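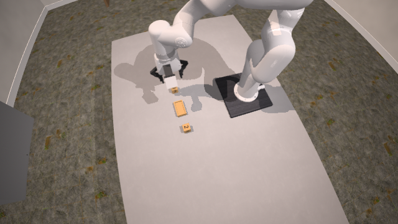

The Platach bench arm with a cube in its fingers, three more pieces waiting on the table

Platach Bench Arm, kitting package

Hi, I'm Tegan Doolan, and I look after the Platach line at Jang. I spent years packing wooden puzzle sets by hand before I ever sold a machine, so I get pretty excited about this one (you've been warned!).

The kitting package is for small shops that sort, place and box little parts all day long. You get the arm, the black base plate, the two-finger gripper and the planning software, and you can lay out your whole station on screen before you clear a single bench. Price is $1,079 a month on lease, setup included.

Our first customer was the toy workshop in Jindthorpe. They pack 400 sets a shift, and in January they moved the block-picking over to the arm. Ruby-Lee Cartwright used to do that job and I asked her what changed. "My wrists, mostly," she told me. She checks finished sets now and runs the arm's job list, and she took 10 hours of paid training with us to get there. Wiremu Gilchrist on the late shift was a lot less keen. He missed the chatter around the old packing table, and I think he had a point, so they moved the checking bench closer to everyone else.
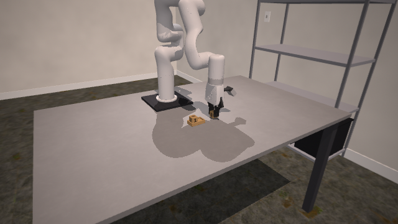
Talk to your crew before you order, please! I've seen shops spring an arm on people and it goes badly. Show them the layout on screen and let them argue with it. Have them look at where the arm stands, how much table it leaves in front, and whether shelves like the gray metal ones on the right would be within easy reach of the person loading parts. Hajar El Khatib at our Skamotholm office does these walk-throughs by video, and she's very patient with people who hate software.

The arm wants steady, repeated work. If your parts change every hour you'll spend your day teaching it new picks, and I'd tell you to hold off.

Lease orders go through Flynn Fairweather at the Skamotholm office. Spare finger pads are in stock, and the base plate can be ordered separately if you plan to move the arm between two benches.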